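Trostbridge Shoe Care Set
Set-up Guide, Section 4: Preparing and lacing black leather dress shoes

2 comments · 18 shares

Please read this section to the end before you open the wax tin. It is written for black smooth leather shoes with laces. For suede, go to Section 6, because the wax will spoil it.

4.1 The work place

A wooden table is good for this work. It should stand steady, and you should be able to reach the shoes without stretching. A pale surface helps you to find a dropped lace or a crumb of old wax, but it also takes stains easily. If you will use wax, put down the cloth from the set first. For checking and lacing only, the cloth is not needed.

1. Clear the part of the table directly before you. Decoration may stay at the far side, if it does not disturb your hands.

2. Put both shoes side by side with the toes toward you. In this position you compare the two toe caps in the same light.

3. Look into each shoe. The insole should lie flat, without a fold at the heel. If it has moved, press it back with your fingers.
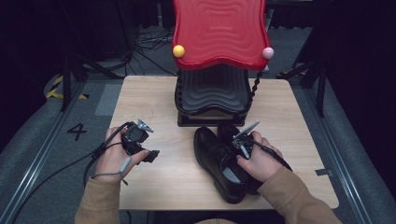

Fig. 4-1. Pair placed side by side, toes toward the user. The red and black chair remains at the far side of the table.

Note: Keep the left shoe on the left and the right shoe on the right during all the work. It sounds too simple, but when the laces are out it is easy to exchange the shoes and then to put the wrong lace back.

4.2 Checking the leather and the stitching

Do this check before each polishing. It takes two minutes. Use a lamp from the side, so that the light goes low over the leather and small faults make a shadow.

4. Start at the edge of one panel and follow the stitching with your eye to the other end. Then follow it with a fingertip. A broken thread feels like a small hair.

5. Look where two panels come together. The seam should be closed along its length. If a lining is seen in a gap, do not push wax into this gap. Wax will dry inside and make the lining stiff.

6. Check rolled or folded parts from below also. Dust collects in the shadow under a roll, and a cloth does not reach there. Use the small Dillico brush, without any cream on it.
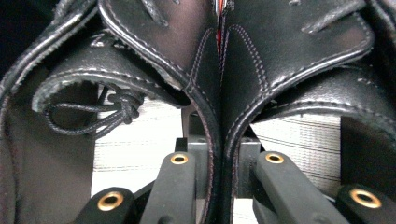
Fig. 4-2. Black leather panels with stitched borders. Check the center seam and the underside of the rolled flaps.

Caution: Never pull a loose thread. Cut it with small scissors and leave a short end. If the stitching is open for a longer piece, stop here and bring the article to a repair shop.

The same check is used for other black leather articles. Where a cord or lace passes through a rolled part, leave the knot closed if you only want to brush. Stamped marks in the leather should be brushed very lightly, and wax should be kept out of them.

4.3 Clearing the table before the wax

7. Take the shoes from the table and put them on a chair or on a clean shelf. Do not leave them on the floor, where they will collect dust again.

8. Wipe the wood along the grain with a dry cloth. Crumbs of old wax come off better if you let them become hard first.

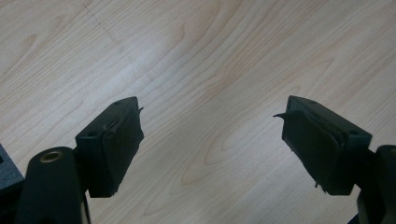

9. Spread the cloth and put the shoes back in the same position as in step 2.

10. Remove the laces. Begin at the top and loosen row by row. Pulling one end through all holes at once will wear the lace.

11. Put on a thin layer of Rusnák black cream with the soft cloth. Wait some 18 minutes, then brush.

4.4 New laces

The set contains one pair of waxed laces, 80 cm long. If your shoes have more rows of holes, longer laces can be ordered from our store in Pliston. Before you begin, lay each lace out straight on the bare wood and compare the two. They should have the same length,

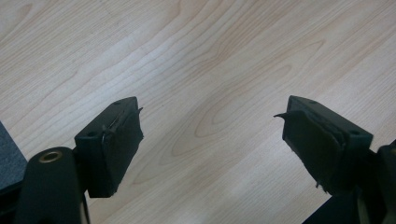

and the tips should be tight and not open. A tip which is already open will not go through the holes, so exchange the lace now and not after half of the shoe is finished.

12. Put the lace through the two lowest holes from outside to inside, and make both ends equal.

13. Continue row by row up to the top. Hold the tongue in the middle with one finger.

14. Tie the bow with normal force. New laces become a little longer in the first days, therefore tie them again after the first wearing.

Close the cream tin well and keep it away from the heater. Section 5 explains the care of the soles.

Revised May 10, 2025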